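Moving My Little Tea Blog to a New Theme

I've been putting this off since spring, and if you've visited in the last couple of weeks you may have seen the place in various states of undress. Sorry about the day when everything was in a gigantic serif font! I was changing themes, and I was doing it live, with a mug of tea going cold next to me, like I swore I never would again.

A bit of background for the newer readers. This blog has been running on the same theme, Farouk, since I started it. I loved Farouk. It had that wide header with the thin line under it, and a sidebar where I could put my list of favorite teas and the archive and the recipe index and pretty much anything else I thought of (I thought of a lot). But the folks who made it stopped updating it a good while back, and every time WordPress itself got an update I'd hold my breath and click and go check whether my menu was still there. In November it wasn't. So that was that.

I tried two replacements. The first was Starnent, which looked gorgeous in the demo, all big photos and white space. Then I put my own posts into it and found out how much of that beauty came from the demo photos. My posts are long and my pictures are small, and the home page stretched every one of them until they looked like they'd been taken through a shower door. I also couldn't find where to change the color of the links. I looked for a whole evening. There were 10 different panels in the settings and I opened all of them, some of them twice.

Then Temitope Olaniyan, who many of you know from the comments, wrote to say she'd been using Turkosetti on her sewing site and that it was plain but didn't fight her. Plain sounded wonderful by then. I installed it after supper and by bedtime I had my header back, my sidebar back, and links in the same green I've always had. It's a free theme with a paid version, and so far I haven't needed the paid one, though I'm a little tempted by the extra footer layouts.

The slow part has been the old posts. There are nearly 200 of them, and Farouk had its own special shortcodes for things like recipe boxes and side notes. Once you switch away, those turn into bits of code in square brackets sitting in the middle of your sentences. So I've been going through one post at a time, taking out the brackets and putting in ordinary blocks. I've done 80 so far. It's oddly pleasant, like cleaning out a drawer, and I keep stopping to read what I wrote years ago (I was very sure of myself about oolong).

I've also been checking how pictures sit in the new layout, with the caption underneath and a bit of room on both sides. I think the size is much kinder to read around than it was before:

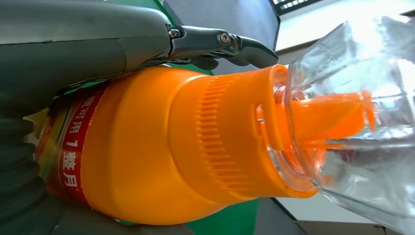 Robot gripper and a big orange bottle

The captions come out smaller and grayer than I'd like, so that's on my list. So is the search box, which for now lives at the very bottom of the page, and the comment form, which asks for your website as if everybody has one. You can leave that blank.

One more thing, for anybody thinking of doing the same. Make a full backup first, and then download a copy to your own computer as well. I used a plugin called Fellow for mine and it took 10 minutes. I've already needed it once, the night I deleted the whole sidebar.

If you run into a post with stray brackets in it, leave me a comment there and I'll move it up the pile. The chai recipes are next.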